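家庭收纳与日常整理 课程讲义
第六讲 把东西放回去这件事
主讲：Hedvika Šimek
助教：Lawal Uzor

各位同学，上一讲我们讲到“先减后收”，课后收到不少来信，有人说家里一下子清出好几袋旧衣服，也有人说站在柜子前面发了半天呆，最后一件也没舍得扔。两种情况我都很理解，请千万不要觉得自己落后了。我自己刚开始整理母亲留下的那套老房子时，光是一抽屉的纽扣就看了一个下午，看完又原样关上了，第二年才真正动手。所以慢一点没有关系，我们今天也慢慢讲。

这一讲的主题是“归位”。听起来实在平常，从小大人就说“用完放回去”，可真要一家人年复一年地做到，里头的学问比买收纳盒大得多。讲义里的内容比课堂上讲的略多一些，带星号的部分可以回家再看。

一、归位的难处在哪里

请先回想一下，你家里最常“找不到”的东西是什么。上一期学员在Akodville的教室里交过一份小调查，答得最多的是剪刀、指甲钳、充电线和胶带。这几样有个共同点：人人都用，用的地方又不固定。剪刀在厨房拆过包装，就留在了厨房；到了晚上孩子做手工，再从厨房拿去书房，第二天早上谁也说不清它在哪里。

与此相对，牙刷几乎从来不丢。牙刷只在一个地方用，放的位置就在伸手的地方，而且每天都用。我们可以把这三点记下来：用的地点、手够不够得到、用得勤不勤。安排一件物品的“家”，先把这三个问题问一遍，多半就有答案了。

Cường Triệu同学在作业里写了一段话，我征得他的同意，抄在这里给大家看：“我家的螺丝刀一直放在阳台工具箱的最底层，要搬开三样东西才拿得到。后来我把最常用的那一把挂在玄关柜门内侧，从那以后，家里松了的把手总算有人去拧了。”写得真好。东西放得近，人就勤快，这话对我这样的懒人尤其适用。

二、一步动作与三步动作

课堂上我们做过一个练习，把“拿出来”和“放回去”分别拆成动作来数。开柜门是一步，拉抽屉是一步，揭盒盖又是一步。拿的时候人有目的，三步四步都肯做；放的时候目的已经达到了，心思早飞到别处去，多一步都嫌烦。因此放回去的动作要比拿出来的更少，至少不能更多。
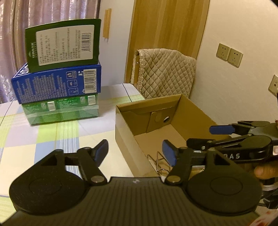
第35页

由此可以得出几条实用的做法。天天要用的东西，用敞口的篮子或者挂钩，放回去只需要一步。一周用一两次的，可以放进抽屉，拉开、放下、推回。换季才用的，放高处、装箱、盖盖子都无妨，反正一年也就折腾那么两回。

很多同学一开始喜欢买带盖的盒子，整整齐齐码上去，看着确实舒服。我年轻时也买过一整套，花了不少钱，过了一个夏天，盖子全都单独摞在一边，盒子里外都堆了东西。如果你家里也有这样的盒子，先别急着扔，把盖子收起来，当敞口盒用一阵子再看。

*补充：关于叠放
碗碟、书本、毛巾都可以叠，但叠得太高，压在底下的那一件就等于不存在了。可以试试把毛巾和T恤竖着立在抽屉里，像书脊朝上那样，打开抽屉一眼就看得见全部。竖放的时候不要塞满，留一点空当，手伸得进去，放回去时才不会把旁边的带倒。

三、给东西贴标签，贴给谁看

标签这件事，往往是整理的人自己最不需要，别的家人最需要。您当然知道剪刀在第二格，可是孩子不知道，来帮忙的亲戚也不知道。所以写标签要用全家人平时说话的词。Abimbola Obi同学家里管遥控器叫“按按”，她就在盒子上写了“按按”，据说效果比“影音设备”好多了。

有老人的家庭，字请写大一些，颜色对比要明显，贴在平视的高度。有还不识字的孩子，可以画简笔画，或者让孩子自己画。孩子自己画过的盒子，他会格外认得，画得像不像倒在其次。

还有一种情形是“不该贴标签的地方”。每个家都应当留一个什么都可以放的抽屉，我们课上叫它“Clandia抽屉”，典故出自早年一位同学养的猫，这里就不细说了，老学员都知道。钥匙扣、没拆的说明书、来历不明的小零件，都可以先进去。规矩只有一条：抽屉满了就倒出来清一次，不再开第二个。

四、和家里人商量

这一节本来想放到下一讲，但是来信问的人实在太多，就提前说几句。

整理最容易惹出不愉快的，就是替别人做主。丈夫书桌上那摞旧报纸，在您看来是废纸，在他可能是留着要剪下来的。我的建议是，公共的地方大家商量，个人的地方由个人负责，哪怕乱一些也请忍耐。先把自己的那一块收拾好，过一阵子，旁边的人往往会自己动手。不动手也不要紧，日子是一起过的，不是为了抽屉过的。

Ebuka Usman同学提过一个办法，我觉得很值得一试。他们家每晚饭后放一首歌，歌放完之前，各人把自己落在客厅的东西拿回去，放到哪里算哪里，歌停了就停手。起初孩子总是围着沙发跑，什么也没收，后来倒成了最积极的一个，还要求轮流选歌。

若是和长辈同住，请多一点耐心。老人家经历过缺东西的年月，一只好好的玻璃瓶，让他们丢掉是很难受的。不妨问问这只瓶子打算装什么，常常问着问着，就听到一段从前没听过的故事。瓶子留下了，也很好。

五、本讲作业

1．选家里最常找不到的一样东西，写下它现在的位置，再写下最近三次用它的地点。
2．给它定一个新的“家”，照一步动作的原则布置好，试用一周。
3．试用期间不要责备任何人，包括自己。没有放回去的时候，记下当时在忙什么就可以了。
4．把记录整理成一页纸，9月1日前交给Lawal Uzor，手写、打印都收。字数不限，不过有同学上次交了满满一大本，我读得很高兴，助教读得很辛苦，请大家体谅他。

六、参考与通知

本讲内容可对照课本第136页起的“动线与常用物”一章阅读，书后附录里有一张空白的物品登记表，可以复印使用。没有课本的同学，Grukurau的资料室有几本可以借阅，登记一下姓名即可。

下一讲讲厨房，请各位事先把自家水槽下面的柜子打开看一看，什么也不必收拾，看看就好。教室改到Ibrahim楼二层，座位有40个，往常坐得下，带家人来旁听的请提前和助教说一声。茶水照旧，杯子请自备。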